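Can Animals Really Tell When an Earthquake Is Coming?

You have probably heard the story. The dogs howl, the toads leave the pond, and a few hours later the ground shakes. It is a good story. Should you believe it?

Let's be fussy and ask for proof.

Take the village of Jellthorpe. After a small earthquake there in June, 279 people filled in a form about their pets. Of those, 215 said their animal had acted oddly the day before. Wow! But wait. They were asked after the quake. Would you remember your cat being grumpy on a Tuesday if nothing had happened next? Cats are grumpy quite often.
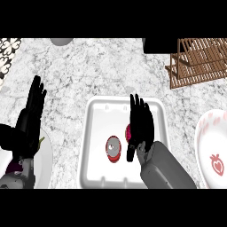 Robot hands over a kitchen sink, drawn by computer.

A better test is to watch animals all the time, shaky days and quiet days alike. On the island of Grera, goats wore collars that noted every step for five months. The goats got jumpy before two quakes. They also got jumpy before rain, before dinner and for no reason anyone could find.

So is it all nonsense? Not quite. An earthquake sends out a fast, weak wave first and a slower, stronger one after it. Some animals may feel the first wave when we don't. That gives them a few seconds, though, and a few seconds is a long way from a whole day.

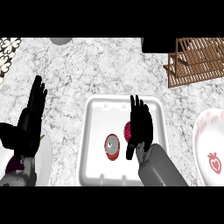 A red and white object in the sink, seen from above.

Next time someone tells you their hamster knew, ask two things. Did they write it down before the quake? And how many times did the hamster get it wrong?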